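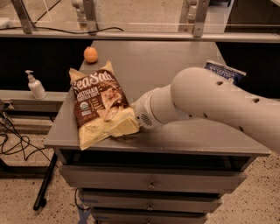 Ramil Dumlao: Before you touch the planner, print the stamp on the point cloud and the stamp on the joint state you use to transform it, side by side. I bet they don't match. More in my answer further down.

Question

Pick pose drifts to one side, but only when the bag is near the front edge

asked 2023-04-20, tagged: perception, hand-eye, planning, soft-objects

I'm having so much fun with this project and I'm also stuck, so hi everyone!

The task is tabletop pick and place with snack bags and fruit on top of a small gray drawer cabinet. Segmentation comes from a head camera, the mask gets lifted into a point cloud, I fit a plane plus an outline to the bag, and the planner (Okska, default settings apart from velocity) brings the arm in from the side. Oranges are great. I've stopped worrying about oranges. A tortilla chip bag lying flat is where it all goes wrong.

When the bag is well back on the cabinet top, the gripper end arrives where I asked. When the lower edge of the bag hangs a little past the front of the top, the arm comes down near a bottom corner of the bag and presses on it, and the target in the log was much closer to the middle. The log says the goal was reached, no errors.

What I've tried so far:
- redid the hand-eye calibration, twice, residual looks fine both times
- slowed the arm down to 3 percent (no change)
- swapped the outline fit for a plain centroid of the mask (different wrong place)
- turned off the collision object for the cabinet, for science, then turned it right back on

Log from one attempt:

[perc] mask ok, class=bag, points=735
[perc] plane fit ok
[plan] goal accepted, approach=side
[plan] replan x6
[exec] goal reached

Is this a calibration problem after all, or am I feeding the planner something silly?

Answer (accepted)

Ramil Dumlao

Fun problem! I think you've got two bugs holding hands.

First one is in your log. Your planner replanned 6 times between "goal accepted" and "goal reached", and if you're on the default settings, each replan asks perception for a fresh target. That's lovely when the object moves. In your setup the arm is coming in from the side and its upper segment passes over part of the cabinet top, so from a head camera it starts covering things up. Once it covers part of the bag, the mask shrinks, and the centroid of what's left slides away from the covered side. Then the arm chases it. So the target you logged at the start and the target it went to are different numbers, and "goal reached" is true for the last one only.

Easy test: freeze the target at acceptance. In Okska it's

target_update: on_accept

in place of continuous. If the drift mostly vanishes, you've found it. Afterwards you can turn updates back on but reject any mask that loses a big chunk of its area while the arm's projected outline overlaps it. You already have the joint states, so rendering the arm model into the camera view is cheap, and it's really satisfying to see the overlay line up the first time.

Second one: the edge. Any part of the bag past the front of the top has nothing under it and may sag, and your plane fit is happily including those points. That tilts the plane, and a tilted plane with a side approach turns into a sideways offset at contact. Clip the cloud to the cabinet footprint before fitting, then add the clipped points back for the outline.

And yes, do check the stamps. If the camera is on a head that moves at all, you want the transform at the image time. "Latest available" will bite you.

I wouldn't calibrate again. Oranges working tells you a lot.

Comment from the asker: on_accept!!! That was most of it. The logged goal and the contact point now agree with the bag in the back position and nearly agree at the edge. Doing the footprint clip tonight. Stamps were off as well, I was using latest. Thank you, this made my week.

Comment from Ramil Dumlao: Great! Post the overlay if you get it going.

Answer

Cira

+1 to freezing the target. I'd also add a contact check on the way down. Chip bags are mostly air and give a lot, so position-only control will say it's done while you're squashing a corner. We stop on a small jump in wrist torque held for 5 control cycles and then compare the stop height with the expected one. It catches bad targets early and saves chips.

Answer

Pap

had something like this, reinstalled the driver and it went away. maybe try that

Comment from Cira: which driver?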